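Search this site Search Go

Home Articles Kits Simulators Glossary Contact

Lirkeo Rooms
Last edited in August by the Jumura page editor

Lirkeo Rooms is a paid pack of virtual rooms for trying out two-armed robots on a computer. It's made by Lirkeo, a small firm that started out drawing kitchens for a furniture shop, and it runs inside a free simulator called Fliltico. I've been using it since the second release and I look after this page, so forgive me if I wander off into my own habits now and then. The other entries on Jumura are a bit drier than mine!

The pack holds 183 rooms. Most are homes of one sort or another, with a handful of shops and a rather gloomy school corridor. You load a room, pick a robot, drop it where you like and either drive it by hand or let your own program have a go. Everything you see comes through the robot's own cameras unless you switch to the free view, and I'd urge you not to live in the free view, because it makes every job look easier than it is.

Background

Lirkeo began with 15 rooms given away as a taster. People liked them (I certainly did) but grumbled that the walls were bare and the furniture was all one height. The second release put that right with patterned walls, plants, odds and ends on shelves, and doors with proper borders round them. The stone-walled rooms date from then and they're still my favourites - they have a sort of holiday cottage feel, even with a great big robot parked in the middle.

The camera view takes some getting used to. Tilt it far enough and the walls run off at a slant, the arms loom up at you, and a doorway you thought was straight ahead ends up pointing at the corner of your screen. Give it an evening. I felt quite seasick on my first go and now I hardly notice. 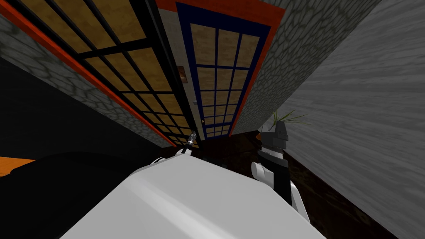
Can I use the pack without owning a real robot?

You can, and most buyers do. The robots are part of the simulator, so all you need is a fairly decent computer and the free Fliltico program, and anything you build can be kept for a real machine later on.

What you get

The basic licence covers one person and all the rooms. The club licence covers up to 10 people and adds a shared folder, so that a saved room turns up on everybody's machine with the clutter exactly where you left it. There's also a box of more than 2,000 loose objects, from cups and books to some very odd ornaments, and you can scatter them by hand or press the shuffle button. I'm a shuffle person. It once put a teapot on top of a wardrobe for me and I spent a happy half hour trying to get it down.

Surfaces can be swapped too. Wood grain comes in natural and grey, and the borders round doors and panels can be any colour you fancy. This sounds like decoration, but if you're training a program to find its way about by sight it's very handy to repaint a place and see whether it gets lost.

How it handles

Driving by hand is done with a pair of game controllers, one for each arm. The arms move smoothly and the grippers close at a sensible speed. Where beginners come unstuck is the reach, and I include myself in that. The robot's own body takes up a lot of the view when the camera points downwards, so small things further off are easily lost behind a shoulder or a gripper. I raise both grippers to where I can see them before I set off towards anything, then bring them in slowly.

Narrow gaps are the other trouble spot. A dark opening between two tall panels gives you very little to judge distance by, and the little things inside it only show up as specks of colour. I tend to creep forward a bit, stop, have a look, and creep again - dull, but it saves a lot of bumping into door frames.

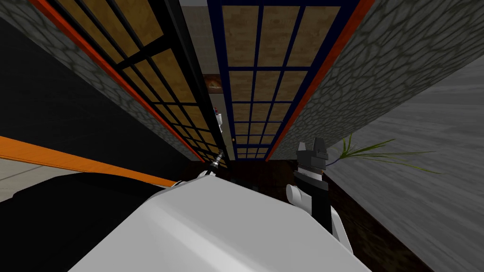 Drawbacks

Loading is slow. The bigger rooms take long enough for me to put the kettle on, and going back to a saved room is no quicker than opening it fresh. Shadows can be awfully heavy as well, with whole patches of a room going black. There's a brightness slider in the settings, tucked under the sound options for some reason, and it helps a bit.

The manual is thin on anything to do with plants, which sounds a silly thing to moan about until your gripper goes through a leaf. Leaves aren't solid in the basic setup. You can make them solid one plant at a time, and it does slow things down.

Similar packs

The nearest rival is Cisneros, which has fewer rooms and much better lighting. Its cupboards open more convincingly too. I keep both installed and use Cisneros for kitchen jobs, Lirkeo for anything that means getting from one room to another. Files from one won't open in the other.

See also: Fliltico, Cisneros, two-armed robots, room shuffling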